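Clostum Gripper Kit, reviewed after a summer of shop use
By Aigars Liepiņa
September

The Clostum is a hand-held gripper you build yourself from a bag of parts and a set of printed shells. You hold it, squeeze, pick something up, and the camera on top records what the fingers did. I wanted one for teaching pick-and-place to the arm in our shared workshop, and it came in under the price of the Gulyás.

Assembly took me two evenings. The manual runs 17 pages and most of it is clear, but step 13 has the finger rail drawn backward. I put it together the way it was drawn, took it apart, and put it together again. The screws are all one size — a small thing, and I was glad of it. Two of the threaded inserts were crooked in my kit and I had to reset them with a soldering iron.
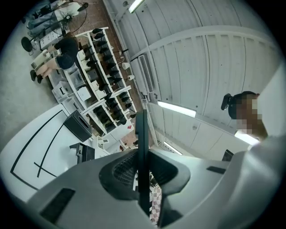
Weight is my main complaint. The body is bulky for what it does, and after a long run of picks my wrist is done before the battery is. The long fingers are good at getting into tight spots on a rack or between boxes. They flex a little at the tip when you grab anything heavy, so I keep to light items.

Tape your table before you start. I skipped it the first time and had no way to put things back where they began. Out of the first 84 takes I logged, I threw out 13, nearly all from the first session.

Software is plain. It saves files, names them by time, and stays out of the way. Calibration has to be redone whenever the camera mount gets bumped, and the mount gets bumped a lot. Restach sells a metal replacement that I have not tried.

I would buy it again for a shop with more than one person to share the holding. If you work alone, try one in your hand first.

Related
Gulyás wrist mount: long-term notes
Restach camera brackets compared
Building the Zomotden bench arm, part 2
Threaded inserts without the mess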